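椅子の上の服問題と「一時置き」への疑い

片づけの本を読むと、かなりの確率で「一時置き場を決めましょう」と書いてある。まだ洗わないけれどクローゼットに戻すのもためらう服、取り込んだけれど畳んでいない布、そういう中途半端なものに居場所を与えなさい、という話だ。かごを置け、フックをつけろ、専用のラックを買え。私はこの手の助言をもう何年も試していて、そろそろ疑ってもいい頃だと思っている。

きっかけはシャジア(Shazia Arain)から借りた片づけの冊子だった。彼女はこういうものをよく読む人で、貸してくれるときに付箋まで貼ってある。全152ページのうち、椅子の話にまるまる一章が割かれていた。いわく、服の載った椅子は家の中の「判断の先送り」を映しているらしい。大げさではないか。椅子に服を置くのは、そこに椅子があって、高さがちょうどいいからだ。

それでも読んだ以上は試した。10月いっぱい、椅子に布類を置かない生活をしてみる、というだけのことだ。
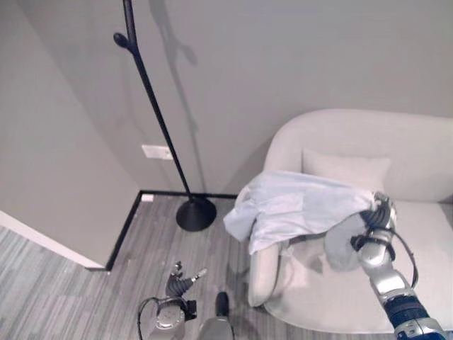 一人掛けの椅子というのは、家具の中でもとくに物を呼び寄せやすい形をしていると思う。背もたれと肘掛けがぐるりと囲んでいるので、何を放っても落ちない。座面は平らで、腰の高さより少し低く、帰ってきて腕のものを下ろすのに具合がよすぎる。しかも白い椅子だと、水色の布が一枚、肘から座面の前にかけて広がっているだけで部屋全体が散らかって見える。小さなクッションを背にきちんと立てかけてあっても、まるで助けにならない。むしろ整えようとした形跡がある分だけ、しわの寄った布のほうが目立つ。濃い色の椅子なら同じ布でもここまで気にならないはずで、だとすると冊子の言う「心の乱れ」は、かなりの部分が椅子の張り地の色の話ではないのか。

最初に従ったのは、かごを使う方法だった。Camwoodの蓋つきのかごで、冊子の巻末に似たようなものが勧められていた。椅子の横に置き、もう一度着る服はそこに入れる。結果から言うと、服は見えなくなり、私はその服のことを忘れた。底から出てきた薄手のシャツには、折り目とも言えない妙な線が縦横に入っていて、結局洗ってアイロンをかけた。椅子に掛けておいたら、そのまま着られたと思う。

次はフック。Grelsideの壁用を3個つけた。これは悪くなかった。ただ、フックが3個あると3着まで掛けてよいという気分になり、4着目は当然のように椅子に行く。フックを増やせばいいと言われそうだが、増やした先にあるのは壁一面の服であって、それを片づいた部屋と呼べるのかどうか、私には自信がない。それに、襟ぐりの広いものはフックの先で首の後ろがつんと伸びる。このことに触れている片づけ本を、私はまだ見たことがない。

最後がラックだった。Lucero製の細い縦型で、床の占有が少ないのが売り文句になっている。たしかに脚は細い。けれど部屋の隅にはもともと背の高い照明を立ててあって、そこにもう一本、縦の棒が増えると、急に楽屋のような眺めになる。布を掛ければ明かりもさえぎる。夜に本を読むための場所だったのに、ページの上に袖の影が落ちる。7日で別の部屋に移した。

床のことも書いておきたい。椅子から布をどけようと決めると、なぜか床に置く瞬間が生まれる。仕分けのために一度広げましょう、と冊子にもあった。あれが私はどうにも納得できない。フローリングならまだしも、敷物の上に洗ったものを広げて、そのあと拾って畳んで、それで清潔に片づいたと言えるのか。広げるなら寝台かテーブルの上だろう。

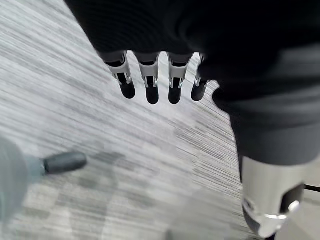
結局どうしているか

椅子に戻した。ただし少しだけやり方を変えてある。

まず、置いてよいのは2枚まで。数に根拠はない。3枚になると下の一枚が見えなくなって、かごのときと同じことが起きるからそうしている。

それから、放らずに掛ける。肩のところを持って一度振り、背もたれの上から前に垂らす。肘掛けに引っかけるのはやめた。丸みのある肘掛けだと、布の角がだらりと床のほうへ下がって、通るたびに足が触れる。気づくと半分ずり落ちていて、裾が床を掃いている。

夜、座りたくなったらそのときに片づける。座る前に布をつまみ上げて、クローゼットか洗濯かごか、どちらかへ持っていく。座りたい気持ちが強いので、わりとすぐ決まる。冊子には「寝る前の十五分を片づけの時間に」とあったけれど、寝る前の十五分にそんな気力が残っている人は、そもそも椅子に服を積まないと思う。

買ってよかったかと聞かれたもの

シャジアには正直に報告した。かごは膝掛け入れになった。フックは玄関に移して、上着と鞄を掛けている。ラックは使い道がなく、欲しい人を探しているところ。

彼女はBelleyの衣類用スプレーを勧めてくれた。椅子に置く前にひと吹きするとしわが落ち着くという。試してみたが、しわは、まあ、そのままだった。香りは少し強い。彼女の家ではよく効くらしいので、生地の違いかもしれないし、期待の違いかもしれない。

冊子はまだ手元にある。次の章は台所の引き出しの話で、付箋がいちばんたくさん貼ってあるのもそこだ。仕切りを買えと書いてあるような気がして、まだ開いていない。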